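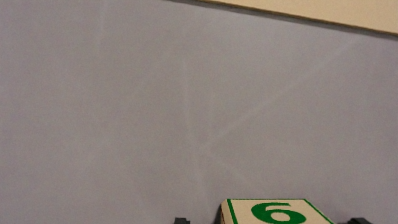
Onyeka Demo Visit
Half a day with the Zisness simulator and cell

Format: on site, morning or afternoon
Group size: up to 8
Runs: monthly, except December
Price: free to existing Hidora customers, otherwise ask us and brace yourself slightly

Overview

Onyeka is our box-handling package. It plans a pick, rehearses the pick in simulation, and then does it on a real arm at a pace your warehouse manager will describe as "fine." You can read the spec sheet for that. The demo visit is for people who have read a spec sheet before and would like to see the thing get one wrong.

We show you the simulator first. It has plain surfaces, numbered boxes and a two-finger gripper, and it will win no awards for scenery. People who were promised a digital twin of their entire building sometimes look a bit let down. They usually cheer up once they have the controls.

What happens on the day

Doors open at 9:15 a.m. for the morning session and 1:15 p.m. for the afternoon one. Coffee is in the corridor. The good mugs go early.

Simulator session. You pick a box number, the planner picks an approach, and the gripper goes after it. You can shift the box, turn it, or put it somewhere unkind near an edge. Idalina Antunes runs this part and keeps a list of the worst placements visitors have come up with. The current list has 11 entries, and she is prepared to argue with you about whether yours belongs on it.

Wrist view. Much of the session is spent looking from the gripper's end, with the fingertips at the bottom of the screen and a great deal of nothing in particular beyond them. It takes a few minutes to get used to. If you are prone to motion sickness, sit near the door and look at the wall clock, which is slow but steady.

Live cell. The same planner, now attached to an arm that weighs more than you do. Oluwaseun Akande takes you through startup, a normal run and a deliberate stop. You may press the stop button yourself. Everyone wants to, so we schedule time for it.

Questions. We set aside 30 minutes and generally spend half of them on conveyor heights.

Bring your own box

You are welcome to bring up to 3 of your own cartons for the live cell. Please send outside dimensions and weight a week ahead so we can load them into the simulator too. Empty cartons are accepted, although a carton that ships full of cat litter behaves rather differently when it contains air, and we would sooner find that out here than at your place.

We can't take glass, anything leaking, or anything that ticks.

What the visit includes

Access to the simulator on our machines
One live run per visitor, plus the stop button
A log file of your own simulated picks, failures included
Lunch for morning groups (sandwiches; the afternoon group gets what the morning group left)

What it doesn't include

A quote. Sales will call you later, whether or not you filled in that box on the form.
A take-home copy of the simulator. That comes with the Onyeka license.
Depalletizing. This is handled by Ulex, our other package, and Ulex has its own visit in the larger hall with its own, worse, coffee.

Before you come

Wear closed shoes. Tie back long hair and leave lanyards at the desk. The simulator room is upstairs and the live cell is on the ground floor; there is an elevator, just past the door marked "Elevator Soon," which is an old sign. Photos are allowed upstairs. Downstairs, please ask, as there may be another customer's cartons on the shelf.

Booking

Use the request form and tell us what you move, how big it is, and what currently goes wrong with it. That last field is optional but it's the one we read first. Groups larger than 8 can be split across both sessions, and you can sort out among yourselves who gets the fresh sandwiches.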